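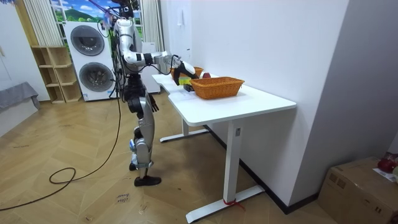 Fig. 1 -- Le bureau blanc, ses deux corbeilles en osier orange et le fruit rouge posé entre les deux.

Séance 4 : ranger une surface de travail

Bon, on reprend où on s'était arrêtés -- les petits contenants. Je vous avais demandé de lire le chapitre de Lok-yiu Shek sur les plateaux et les corbeilles, et je sais que la moitié du groupe ne l'a pas fait (je vous aime bien quand même !). Lisez au moins la page 39, tout y est.

Sur la figure 1, regardez d'abord les corbeilles. Moi j'adore l'osier sur un bureau blanc, ça se repère tout de suite, et le gros rebord roulé se prend bien en main. Deux corbeilles de la même couleur, par contre, ça se discute : Anahera Waaka conseille une couleur par usage, et chez moi j'ai fini par lui donner raison après avoir cherché mes clés pendant tout un mois de septembre.

Ensuite, ce qui reste dehors. Le fruit rouge (une pomme, je dirais), la feuille blanche à plat près du bord, les deux petits objets juste derrière. Pour chacun, posez-vous la question de Merrick vue à la séance 2 : est-ce que je m'en sers dans l'heure ? Si oui, il reste. Sinon, corbeille. La feuille, je la laisserais, mais plus loin du bord !

Exercice à faire chez vous, 15 minutes, pas plus :
- videz complètement votre bureau
- triez par usage, pas par taille
- remettez d'abord les corbeilles, puis le reste
- notez ce qui n'a pas retrouvé de place

Apportez vos notes la prochaine fois, on les comparera avec celles du groupe de Hedosville. Keegan McKinnon passera en fin de séance pour parler des tiroirs, gardez-lui vos questions.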